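Tutidell Lunch Club: progress report to the Woder Fund

Period covered: February to the end of August
Report date: September 12, 2026

Summary

The club has run every week since the grant began, apart from one week in April when the boiler at Hindell Hall was out of use. We have 31 regular members. Spending is within budget except for gas, explained below. We are asking the Fund to agree one small change to how the equipment money is used.

Attendance and meals

We served 1,000 meals in the period, counting the meals taken out to members who could not get to the hall. Attendance was lowest in the first month, when the pavement outside was icy and the minibus was being repaired. It picked up at Easter and stayed steady through the summer. We had expected a drop in August and planned smaller orders with the butcher. The drop did not come and we ran short of pudding twice.

Of the regular members, 13 live alone and told us at sign-up that the club is the only cooked meal they eat in company during the week. We said in our application that we would try to reach people in that position, and we would like to reach more. Most new members still come through someone who already attends. The leaflets left at the surgery have brought in very few.

Menu

The two-course menu is unchanged. Fish pie and the chicken casserole are the most popular. We dropped the lentil bake after three attempts. A vegetarian choice is now offered every week and has to be booked by the day before, which has cut waste. Soft meals are made on request and we now keep a written list of these in the kitchen, as we were relying on memory and got one wrong in May. The member concerned was given an omelette and was not unwell.

Kitchen

The new cooker, bought under the Mushi brand through the catering supplier in our original quote, was fitted in March. It was delivered with one shelf missing and the replacement took five weeks. It heats evenly and has shortened the cooking time enough for us to open the doors a little earlier. The old cooker was taken away by the supplier at no charge.

The environmental health visit took place in June. We were asked to replace two chopping boards and to move the first aid box out of the dry store. Both were done the same week.

Money

Food costs came in slightly under budget, mainly through the allotment holders giving us potatoes, beans and a great many courgettes. Gas went over by £116. Part of that is the hall's new tariff, which began in April and which we did not know about when we applied. The hall has agreed to bill us monthly so that we can see a problem sooner. We have covered the overspend from members' contributions and are not asking for more.

The transport line is underspent. While the minibus was off the road we used shared cars and paid mileage, which was cheaper but harder work for the people doing the phoning round. We do not plan to carry on that way through the winter.

What has not gone well

The after-lunch activities have been patchy. The singing was well attended. The chair exercise sessions were not, and members told us they were too soon after eating. We are going to try them before lunch from October. The planned talk on home energy bills was cancelled twice by the speaker and we have not found another.

Noise is a complaint we hear often. The hall has a hard floor and a high ceiling, and members with hearing aids find it tiring. We have spread the tables further apart and now stack plates in the kitchen instead of at the hatch.

Next six months

We will keep the weekly lunch going, hold a Christmas meal, and ask the surgery whether a member of staff could mention the club directly to patients. 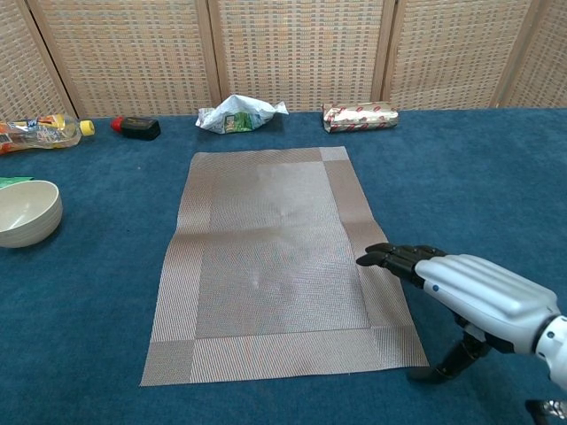 The change we are asking for concerns the equipment money. We budgeted for paper table coverings and would like to spend the remainder on washable ones, as paper tears and has to be bought again each month. Woven placemats in a muted grey-beige, like the one on the blue-covered table, would suit the hall. We would want to store them flat, as that one has a faint crease across the middle and we have nobody to iron a full set. The total would stay within the sum already approved. Please let us know whether this needs a form or whether a note in the file will do.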